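Ticket 318 – Play burger set: top bun slides off, tray glare, rack too tight
Product: Druleser burger stacking set, used with Rudent clear rack
Location: Tasora activity room, long white table
Opened: Apr 1, 2024
Status: Open, waiting on part

Reported problem

The burger stacks up fine as far as the cheese. Once the top bun goes on, it creeps towards one side and ends up on the tray. It happens more when the stack is built straight on the tray with no bottom bun. The set came in February and has had regular use since then. Buns, patty, cheese and lettuce have all been wiped with a damp cloth and dried, so grease is ruled out.

Second complaint on the same ticket: the slots in the clear rack grip the buns too hard. The cheese and tomato slices come out easily.

Third, minor: the ceiling lights reflect in the tray and in the shiny pieces.

Step 1. Build without the bottom bun

Lettuce first, then patty, cheese and top bun. Tray in its usual position, rack alongside. The lettuce has a ruffled edge and does not lie flat, so everything above it starts off at a slight tilt. The cheese had a corner poking out past the stack. Seeded top bun on last.
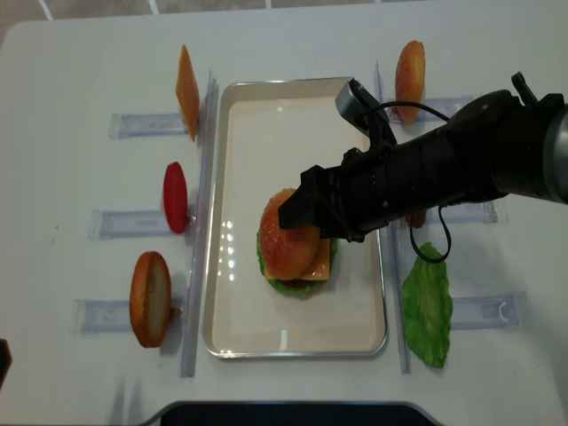
Step 2. Repeat with the pieces in the same order

Fifteen builds, same order each time. The top bun came off in most of them. Turning the lettuce over made no difference. Pressing down on the bun for a moment before letting go helped a little, but I would not call it a fix. Moving the tray to the other end of the table also made no difference, so the table being out of level is ruled out.

Step 3. Check the pieces

Laid each piece on a sheet of glass. Cheese flat. Patty flat. Top bun has a slight bulge on the underside, enough to rock it with one finger. Lettuce rocks as well, as expected from the shape. The spare top bun from the cupboard does not rock. I marked the faulty one underneath with a pencil cross.

Step 4. Build on the bottom bun

Order from the base: bottom bun, lettuce, patty, cheese. The lettuce sits better this way. The frills hang over the sides of the bun and the middle can settle, so the patty goes on level. The corners of the cheese overhang the patty, but it lies flat and stays put. The next two buns were standing ready in the rack.

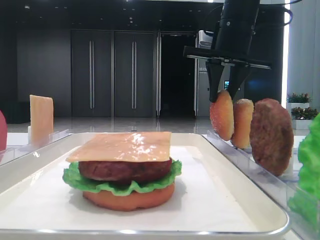
Step 5. Rack slots

Tried the buns in each slot in turn. They bind when pushed all the way down and come free if left a little high. The cheese is thin enough that it does not matter. Peñalver do a wider rack, but it is deeper front to back and would not leave room for the tray, so I have not asked for one. For now: stand buns in the slots lightly and do not push them home.

Step 6. Glare

Switched off the row of lights nearest the table. The bright spots in the tray went, but the table was then too dim to work at, so the lights are back on. Turning the tray only moves the spots. Leaving this one as it is.

Findings

– Top bun with the pencil cross is misshapen. Main cause.
– Leaving out the bottom bun makes it worse.
– Rack slots are within what the box says. Handling issue only.

Action

Spare top bun put into the set and the marked one taken out. 14 builds with the spare on a bottom bun, none fell. Replacement requested from Druleser, who quote 30 days. Box label changed to read "always start with the bottom bun".

Keep ticket open until the replacement has been checked on glass.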